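Gripper keeps closing on the wrapper and missing the item (student project)

Posted in Robotics Classes and Clubs
Asked by g_gallardo, Thursday, 7:40 p.m.
2 answers, 5 comments

Hi all. I'm in a two-person team for our automation class and our project is sorting toiletries into a box. Toothbrushes still in their packaging, small wrapped things, a couple of bottles. Two arms, one table, everything set down by hand in whatever position it lands in. The arm has to pick up an item, carry it over and let go. We get 20 picks in the final run and the score is how many end up in the box.

The bottles are fine. The trouble is anything in clear plastic. The planner sends the gripper to what it thinks is the middle of the item, the fingers close, and a lot of the time they've only got film. Then the arm lifts and one of two things happens. Either the item slides out as soon as it clears the table, or it hangs from a corner of the wrapper and swings until it drops halfway across.

What I've tried so far: more grip force (the film just bunches up tighter and slips anyway), slower lift (a little better), and rubber pads on the fingers from the Hasico kit our lab has. The pads helped with the bottles and did nothing I can measure for the toothbrushes. 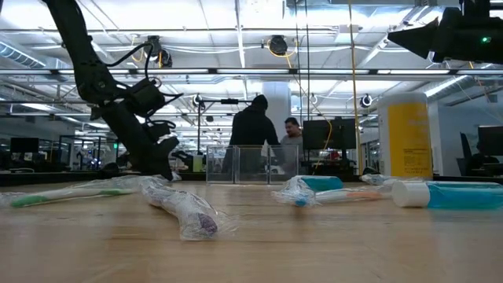 The other thing is height. If I come down low enough to get under the film and onto the handle, the fingertips sometimes touch the wood and the arm faults out. Then I have to reset it, and in the final run a reset costs a pick. If I stay high enough to be safe, I get wrapper. There seems to be a very small gap between those and I can't hit it every time.

I've got depth from overhead but the readings on the clear plastic jump around a lot. On the same toothbrush, not moved, I'll get a different height from one reading to the next.

We run it for real at the end of August. Our teacher is happy for us to change the fingers or the software but we can't change the items or take them out of the packaging. Any ideas welcome, thanks.

Graciela Gallardo

Gion Zwahlen
Posted Thursday, 9:15 p.m.

I help with a club team and we had the same mess with bagged hardware. Three things, in the order I would do them.

First, stop asking the camera how high the item is. Your table is flat and it doesn't move, so measure the table once at each corner and in the middle, and use that. Let the vision give you only position on the table and the angle of the item. Then set a fixed height above the table for each type of item. For a toothbrush we ended up with the fingertips 2 mm off the surface. Clear film gives bad depth with most sensors and I wouldn't spend your remaining time on it.

Second, put something soft under the work. A thin foam mat or even a desk blotter, taped flat. Then if a fingertip touches down it presses in a bit and you don't get a fault right away. Check your rules first, some classes count the mat as changing the table. Measure the height again after you put it down.

Third, change where you grab. The middle of the package is not the middle of the thing inside it. A toothbrush slides around in its wrapper. Look for the colored part, the handle or the cap, and aim at that. Clear film has almost no color of its own so a simple color mask against the wood works better than you'd expect. Line the fingers up so they close across the handle and not along it. With our bags, going from "center of the outline" to "center of the solid part" took us from 7 good picks to a lot more in the same length of run.

Watch for glare. Overhead tube lights make bright spots on crinkled film and the mask will either drop those pixels or call them white. If your handles are white that matters. Try a slightly longer average over several images before you decide on a grasp point.

On grip force, turn it back down. Once you have the handle you don't need much, and squeezing hard on a round handle can pop it out sideways.

 g_gallardo: Thank you, this is really useful. The mat is allowed, I asked. Is the 2 mm measured with the fingers open or closed? Ours swing down a little as they close.

 Gion Zwahlen: Closed. If yours drop as they close, measure how much with a feeler gauge or a stack of paper and add it to your open height. Ours did it too, I should have said.

 g_gallardo: OK that may be most of my faults right there. I was setting it with the fingers open.

 Gion Zwahlen: Very likely. Fix that before you touch anything else.

dornau_shopguy
Posted Friday, 6:50 a.m.

use suction. we have a Nondach cup on ours and it picks up everything

 g_gallardo: We looked at suction but we don't have a pump, and on the loose film the cup we borrowed leaked. Might work on the bottles. I'm going to try the height and the color mask over the weekend and will post the numbers.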